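Old phones check, Limthorpe back room, 23/12/2022
Filled in by Embla Moen

1. Tray sound, no split edges – fine, though it wants a scrub. 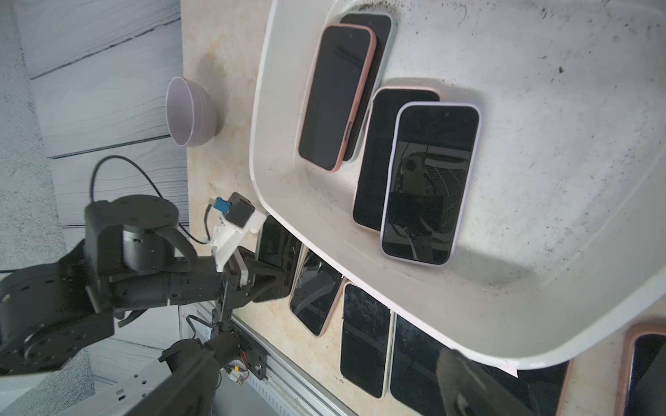
Phones in the tray, overlapping a bit.

2. Glass. Run a cloth over each one, never a bare thumb!

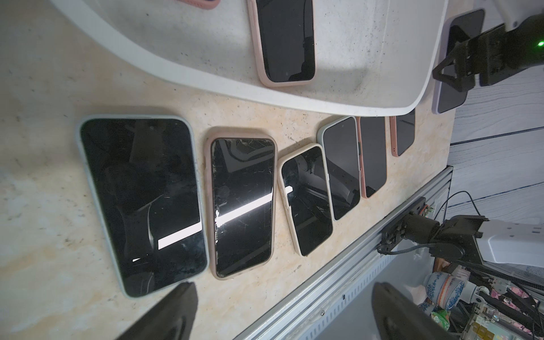 Cracked one, second from left. Set it aside, please.

3. Switched off before stacking – I'd like this done every time.
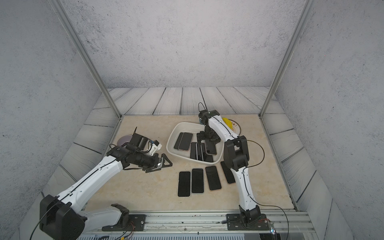
How often do we repeat this check?
Every 30 days, and again before the Zoltley pick-up.

4. Stacking. Two deep at most.

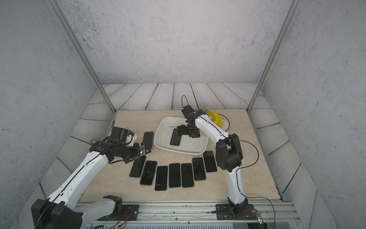 I moaned about stacking in August and I'm still moaning (sorry, Salem lot). Keep them screen up and flat. The white tray has room, so the ones still out on the marble-patterned top can go in too.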